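Tenus Screening Q&A Corpus

Version 9, May release

Summary

Tenus is a set of transcripts from question-and-answer sessions held after film screenings. Each record is one session, with the moderator, the guest and the audience split into separate turns. The set was built to study how audience members talk to actors and directors: how long they speak before the question arrives, how often they mention an earlier meeting, and how often the guest answers a different question.

Contents

The release has 666 sessions. Of these, 400 come from festivals and the rest from regular theater bookings with a guest present. Sessions with fewer than 9 audience turns were left out. A held-out part of 100 sessions is stored separately and should not be used for tuning.

File layout

sessions/ – one JSON file per session
heldout/ – same format, labels stripped
labels/ – one CSV per annotator pass
docs/ – annotation guide, change log, list of withdrawn records

Fields

session_id: string, stable across versions
venue_type: festival or theater
guest_role: actor, director, writer, composer, other
turns: list of turns in spoken order
turns.speaker: moderator, guest, audience
turns.text: transcript text
turns.tone: plus, minus or null
turns.prior_meeting: true if the speaker says they have met the guest before
withdrawn: true if the text was removed on request

A withdrawn session keeps its id and an empty turns list, so row counts stay the same between versions.

Collection

Audio was supplied by the venues under written permission. First-pass transcripts were made with Vokitz and corrected by hand. The corrector worked from the audio, with the first pass shown alongside. Applause and laughter are marked in square brackets. Length of applause is not recorded. Questions asked without a microphone are often faint; where a moderator repeated the question, the repeat is kept as a moderator turn and the original is marked [inaudible].

Sessions that used an interpreter keep only the English side. This makes some guest turns shorter than they were in the room, and turn-length studies should filter on the interpreter flag in docs/.

Names and privacy

Guests are replaced with a role and a number. Audience names are removed, as are hometowns and employers when the speaker gave them. Film titles are kept. A reader who knows the film can often work out who the guest was, and we have no fix for that short of removing the titles, which would make most of the questions unreadable.

Stories about earlier meetings were the hardest to clean. People describe a dinner or an autograph line in enough detail that the speaker could be recognized by someone who was there. Dates and places inside these stories are replaced with [DATE] and [PLACE].

Known problems

Festival sessions lean heavily toward directors. Actors appear more often in the theater part.

The Grovex splitter, used up to version 6, merged back-to-back audience turns when the second speaker started quickly. Most of these were found and fixed by hand. Some remain.

The prior_meeting field depends on the speaker saying so. A false value means no mention.

Two moderators account for a large share of the theater sessions, and their habits show in the data. One of them closes every session by asking what the guest is working on next.

Use

Free for research and teaching. Please do not try to identify audience speakers. Requests to remove a session go to the maintainer, Eun-seong Yook, with the session_id in the subject line. The Thaweesak mirror carries version 8 only and will not be updated.

Notes on the tone field
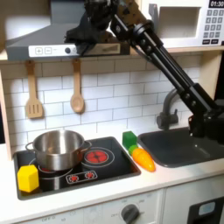
Tone is marked on audience turns only, and it records how the speaker treats the guest. A question can be hard and still get a plus. Annotators saw one turn at a time, with the two turns before it for context, and could skip. There is no scale between the two values – think of the square plus and minus buttons on the toy kitchen's range hood, without the round knob next to them. Skipped turns are stored as null. Where two passes disagreed, the value from the later pass was kept, and both are listed in labels/.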